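Home | Cells | Minutes | Parts list | Contact
Print this page | E-mail this page

Mostia bench cell, upkeep meeting
2020-08-17

Present: Eyerusalem Alemayehu, Weidong Peng, Syahrul Nair, Ute Nolte, and me (Timo Schmieder, typing, so blame me for the spelling). We started late and I missed the first bit of the gripper talk while I was hunting for the key to the parts drawer.

1. Left over from last time

Weidong still has the spare wrist cable and promises to label it. The Chaudhary order came in with the right screws this time, hooray! Ute put them in the second drawer, next to the hex keys. The old screws go back to Skutenard as soon as I find the return slip.

2. Right arm, shoulder play

Syahrul had the arm powered down for a morning and found two mounting bolts that turned by hand. He cleaned them, put thread locker on, and torqued all of them again. I wiggled it myself afterward and it feels solid to me. Eyerusalem wants the bolts marked with a paint pen so we can spot a loose one from a chair, and we all liked that. Syahrul will do it.

Ute asked if this explains the drift we've been grumbling about since March. Weidong thinks it's part of it, but he also thinks our home position was never that great to begin with. We went back and forth on this for a good while (too long, my fault, I kept bringing up the old fixture from Ondindale). Decision: home both arms again, save the new file under a new name, and keep the old one until everyone has run a shift on it.

3. Cycle count and service

The log says 427 cycles since the last finger pad change, and 415 of those finished without anyone stepping in. Eyerusalem read out the other 12 and most of them were cases slipping during the lift. Pads get changed at 2,000 on paper, but Ute says the right-hand ones already look shiny, so we'll swap them early and see if the slips go down. I'm fine with that, we have plenty of pads.

4. Case sorting setup

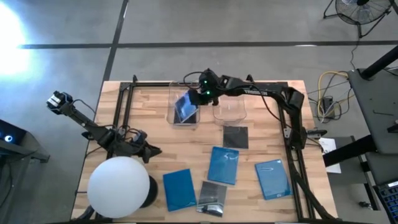 Case sorting is the job I care most about, so I talked the most here, sorry everybody. My gripe is the drop into the bins. With the two clear bins side by side against the back rail, the right arm has to reach over and let the case down at a tilt, and I'd love a bit more room back there before I touch the speed. Weidong suggested two stops screwed to the rail so the bins go back to the same spot every time, and he has scrap that should do. He also wants to try the globe lamp farther from the front-left corner, as the blue cases are glossy and pick up streaks of light. Eyerusalem said fine, but one change at a time, stops first and then the lamp. We'll keep the sleeves in the mix for both tests.

5. Cables and floor

Ute would like the loose cords to the right of the table tied up and the yellow one hung on a hook. No argument from anybody. She and I will do it together after the next shutdown, and I'll bring the velcro.

6. Odds and ends

Backup of the settings is at 83 files now and Syahrul is going to clear out the duplicates. Please don't rename anything in there until he's done!

To do
Syahrul: paint marks, duplicate files
Weidong: bin stops, cable label, homing with Eyerusalem
Ute: new pads on the right gripper
Ute and Timo: floor cables
Timo: return slip for Skutenard

Next meeting when the stops are on. Eyerusalem will send the time.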